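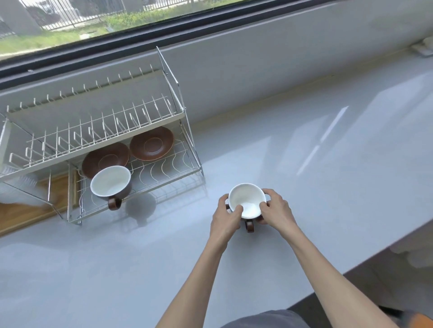

Skiderholm police arrested two men Friday night in connection with a string of car break-ins near the Leltaritz apartments. Officers were called to the east parking lot by a resident who heard glass breaking.

Police have taken 15 reports from the area since January, most of them involving bags or tools left in plain view. Detective Chin-lung Lai said some of the stolen property has been recovered — owners will need a serial number or receipt to claim it.

Anyone with video from Chiang Street or the Pistska lot is asked to call the station and mention case 567.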